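Unit 6 handout: Comparing end effectors without fooling yourself

Read this before the lab, and bring your score sheet from Unit 5. Hiếu Ung will run the bench session. I wrote the notes, so complaints come to me.

Most gripper comparisons you will read are close to worthless. The usual pattern goes like this: a lab buys a soft hand, picks up a lot of household items with it, reports a high success rate, and sets that next to a number somebody else got with a parallel jaw on a different table. The objects differ, the arm differs, and the person choosing the grasp poses has spent a month with one hand and an afternoon with the other. You can't learn much about the hands from that.

Our two candidates are the Bekier, a plain parallel jaw with flat rubber pads, and the Trinlow, which has ribbed compliant fingers. The Trinlow sales sheet promises 1,000 grasps between finger changes. I would like to know which objects, at what closing force, and who counted. Treat the figure as a claim until you have your own.

Smooth round packaging is where I expect the two to part ways. A flat pad meets a cylinder along a line, so all the load sits on a narrow strip, and a small error in approach angle lets the object roll. A finger that gives can spread the contact. That is the argument in its favor, and it's a decent argument, but it says nothing about how well the pose is held once the arm starts moving.
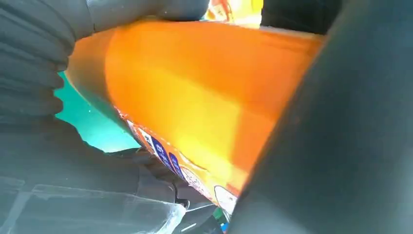 Which brings us to what we mean by a successful grasp. Last year's class logged 1,596 attempts and scored nearly all of them by whether the object left the table. By that rule a bottle hanging at a steep tilt counts the same as one held square. If the next step is putting it upright in a rack, those two results are very different. This year you will score lift and pose separately.

Be careful with the wrist camera too. It sits close to the fingers, so with large objects a finger can hide one end of the thing you are trying to judge. Glossy plastic throws a bright stripe down the middle, and the Nel pose estimator has a habit of treating that stripe as an edge. Its confidence score stays high when it does this. Don't quote the score in your report as if it were accuracy. Use the side camera for your pose reading and keep the wrist view for contact.

Rules for the session

Same arm, same object set, same start positions for both hands.
Swap hands halfway through. Half the groups start with the Bekier.
Write down closing force before each run. "Default" is not a value.
Hold for two seconds after the lift, then score.
No retries. A second attempt is a new row.
Keep the failures. I will ask to see them.

For the report, tell me what your data can't show. A group that finds no clear difference and says so will do fine. A group that declares a winner from one afternoon had better have a very good table.

Related items
Unit 5: Writing a score sheet before you touch the robot
Unit 7: Clidby controller, force limits and logging
Reading list, February update
Lab sign-up and bench rules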